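What Happens to the Belt

Jun 6, 2023

The woman who sorts pants at Vitside, a secondhand clothing shop in Turkdale, has been doing it long enough that she no longer looks at labels first. She looks at the waistband. "If there's a belt in it, that comes out before anything else," she said. "People forget them. They drop off a bag of jeans and two weeks later they come back asking if we've seen a brown belt."

She asked not to be named, saying her sister reads everything on the internet. We talked at her worktable for most of an afternoon while she went through a delivery from the shop's other drop-off point, on Zawadzka Street. The delivery was 15 bags. She handles a lot of denim in the spring, she said, and the pile starts building in February, when people clear out closets.

I asked why a belt matters so much to someone whose job is pants.

"Weight, for one. We fold and stack, and a belt makes the stack lean. Then there's the buckle. A buckle will scratch a zipper pull and it will press a mark into the pair below it. And you can't measure a waist with a belt in it. You get a number, but it's the wrong number."
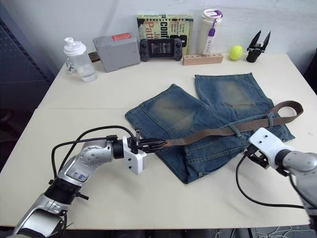 She learned the order of work from an older sorter at Ellach, a laundry where she had her first job. Lay the denim flat, legs pointing away from you, waistband close. Find the end of the belt. Pull it through one loop at a time and don't yank. The brown belt on the table still ran through the loops at the waistband, with a length of it lying in a curve off to the right. She said that kind of slack is good to have, and that the trouble comes at the back, where a belt can twist or fold over inside a loop without showing. "You feel it stop. So you stop too. Go back, straighten it, start again. The people who tear loops are the people who pull harder."

Torn loops are the most common damage she sees that happened after a garment was donated. The shop used to send those to the rag bin. Now she sews them back herself with a heavy needle and upholstery thread, and the pair goes out on the rack at a lower price. Last year the shop put 647 pairs of pants and shorts through the repair shelf. She knows the number from the notebook that hangs on a nail by the sewing machine.

Fading is another matter. She doesn't treat it as damage unless the cloth has gone thin. Her test is to put a hand inside the leg and spread the fingers. If she can make out her knuckles, it needs a patch from the inside. If she can't, it goes out as it is. "Some of it was faded at the factory and some of it came from somebody kneeling in a garden. I can usually tell, but the customer doesn't care."

I asked what she does with the belts once they're out.

"Stretch them first. Hold both ends and pull, not hard. You want to see if it lies straight or if it's taken the shape of the last person. Then bend it a little where the holes are. If it cracks there, it won't last." 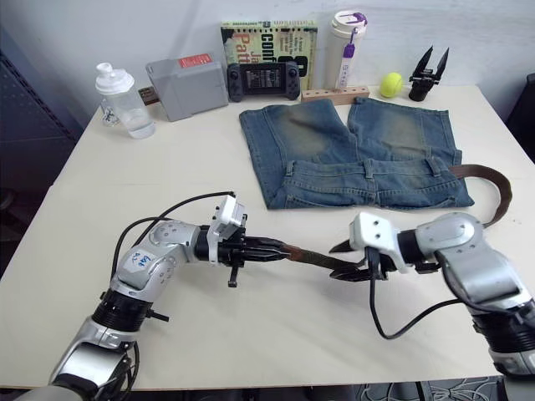
The ones that pass get wiped down and hung by the buckle on a rail near the fitting room. She doesn't roll them. A rolled belt keeps the roll, in her experience, and customers won't try on something that springs back at them. Fabric belts go in the wash in a mesh bag, on cold, and get hung the same way to dry. Leather gets a damp cloth and a small amount of conditioner, then a night on the rail before anyone prices it.

Every belt is 2 dollars, whatever it's made of. She argued for one price when the shop was setting up the rail. Before that each had its own sticker, and the stickers left glue on the leather.

Belts found in donated pants are held for 30 days before they go on the rail. Each gets a paper tag with the date and the kind of pants it came out of. Most are never asked for. The one she remembers was a plain narrow belt, worn almost through at one hole, that a man came back for on the last day. "He put it on right there at the counter," she said. "Then he bought a pair of jeans to go with it."

By then she had reached the bottom of the ninth bag. She set two pairs of corduroys aside for hemming and asked me to pass her the pins.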